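Hudorbridge HG-3 parallel gripper, reviewed on a two-arm table cell
28 March 2019

We ran the HG-3 for three weeks on a pair of white tabletop arms, one mounted at each side of the near edge of the table. The job was cloth: picking it up by an edge, shaking it out, laying it down and folding it once. For comparison we kept an Orozco two-finger unit in the drawer and swapped it in on alternate mornings. Both grippers were bought at list price. Hudorbridge answered two support tickets and had no other contact with us.

## Mounting and wiring

The flange adapter is a single machined plate with four screws and a locating pin. A swap takes around 8 minutes per arm, most of it spent on the cable. The connector is keyed and has a proper locking collar, and it did not back out during the test. The Orozco connector did, twice, both times on the right arm.

Cable length is the first complaint. The supplied lead is long enough to reach the base with the elbow fully extended, which leaves a lot of slack in every other pose. Clips are not included. Signe Tveit, who set up the cell, left the loops free on the inner side of the arm for the first runs, then moved to hook-and-loop ties at two points. With ties in the wrong place the wrist stalled at the end of its travel. The manual should give a routing diagram and does not.

## Controller

Commands go through a small driver that accepts position, speed and force limit. Position mode is fine. Force limit is set in steps from 1 to 28, with no units given anywhere in the manual. We measured the steps with a load cell and found them close to linear above step 3. Below that the jaws may stop short of closing, and the driver still returns "done." Anyone handling thin fabric will work in exactly this range.

The Urley controller we normally use on the Orozco reports jaw current on every cycle. The Hudorbridge driver reports it only on request, and a request during motion adds a visible hitch to the trajectory. Wenche Ekström wrote a wrapper that polls between moves. It works, but it means slip during a fast move is not detected until the move is over.

## Cloth handling

The test piece was a large brown cloth, chosen to be close in color to the table so that the vision side would not have an easy time. Static holds were good. The textured pads kept a single layer at step 8 without marking it, and they released cleanly when the jaws opened.

Fast moves are where the two grippers separate. The shake-out is a short lift followed by a hard sideways pull, and it loads the pads in shear.

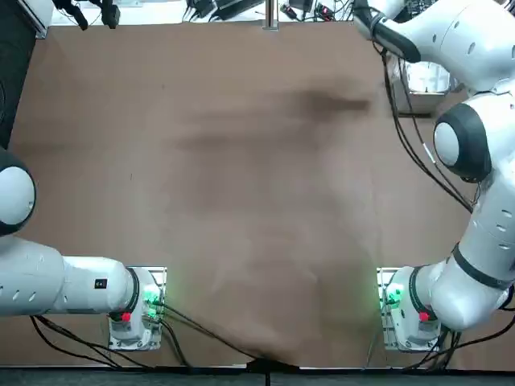 With the pads as supplied, the HG-3 dropped the cloth in 3 of 21 shake-outs at step 8 and in none of 21 at the next setting we tried, step 21. The Orozco dropped none at its default, but it left a crease at the pinch point that affected the fold afterward. For our purposes a small crease is worse than an occasional retry, so we stayed with the HG-3 at the higher step.

Picking a flat edge off the table is harder for both. The HG-3 fingertips are blunt, and they tend to push the cloth ahead of them before it bunches enough to be pinched. Gurkilside sells a thinner fingertip on the same bolt pattern. We fitted a set in the final week and edge picks improved noticeably, though the thin tips flex under side load and need recalibration after a table strike.

## Camera and motion blur

The head camera is adequate for locating corners before and after a move. During the shake-out it is not. At our exposure setting a moving cloth smears into a translucent sheet with the table showing through, and the segmentation loses its outline. Shortening the exposure helps but needs more light than we had. We settled on a fixed pause before each new frame is used.

## Verdict

A solid gripper with a weak driver. Buy it if your moves are slow or you can write your own polling layer. Budget for the Gurkilside tips and a bag of cable ties. If you need slip detection in motion, the Orozco with the Urley controller is still the better pairing.

Firmware was not updated during the test. Load cell readings are available from Signe on request.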